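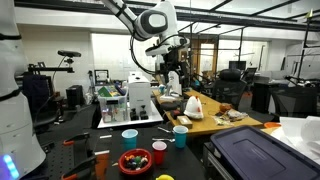 The open day at the Rarnero lab starts at ten, and by a quarter past there is already a line at the cups. Everybody wants to see the cups. You say which one goes where, an engineer types it in, and the arm gets to work over a black tabletop while a small crowd leans in and holds its breath.

I came for an hour and stayed until they were turning off the lights.

"People expect us to show them something huge," the engineer running the table told me between visitors. "Then they see a bowl of little toys and two spoons and they look a bit let down. Ten minutes later they won't leave!" She has worked on the project, called Kurian, for two years, and she still watches every single pick. I asked if she ever gets bored. "Spoons," she said. "I could never get bored with spoons. They're thin, they're shiny, they lie flat, and if you come in a hair too low you hit the table. A spoon will ruin your whole afternoon."

Cups are kinder, she says, unless they get bumped and start to roll. The toys in the red bowl are somewhere in between. They touch each other, they hide each other, and pulling out a green one can shift everything around it. She let a girl from a visiting school group pick the color, and the girl said purple, then changed her mind halfway through. "That's a great test," the engineer told her, and she meant it. They stopped the arm, sent it back to its starting position and went for yellow.

I wanted to know what happens when it misses. "We cheer anyway," she said. "No, really, we write it down. A miss in front of visitors is worth a lot to us. In here by ourselves we get careful without noticing. We put the cup where we know the arm likes it. You people come in and put it anywhere." During the morning session the team logged 17 tries from visitors' requests, and 15 of them ended with the right thing in the right place. Both misses were spoons. She laughed out loud when she read me that part of the sheet.

The room itself is a working room, and I liked that they hadn't tidied it into a showroom. There's a 3D printer near the back wall, and she says half of the small brackets in the lab started there. There's a white chicken with a red crest on the long wooden table, and every child who came through asked about it. "Chicken is a hard shape," was her answer each time, "and it's also just nice to have a chicken."

Before this she was at Cliltex, working on packing lines, where every part shows up in the same spot facing the same way. I asked her what the biggest change was. "At Cliltex, if something was out of place, that was the line's problem and somebody went and fixed it. On this table everything is out of place all the time. I had to learn to like it." It took her until her first July here, she thinks.

The next step is drawers, under a new project they're calling Imevia. She wouldn't promise a date, but she did pull open an imaginary drawer in the air to show me why it's tricky — your wrist turns a little, you tug, you feel it stick, you tug differently. I've been opening drawers with far more respect ever since.

The next open day is January 19, 2020. Entry is free, children are welcome, and you can bring a small object from home for the arm to try. She has one request: "Please, somebody bring a weird spoon."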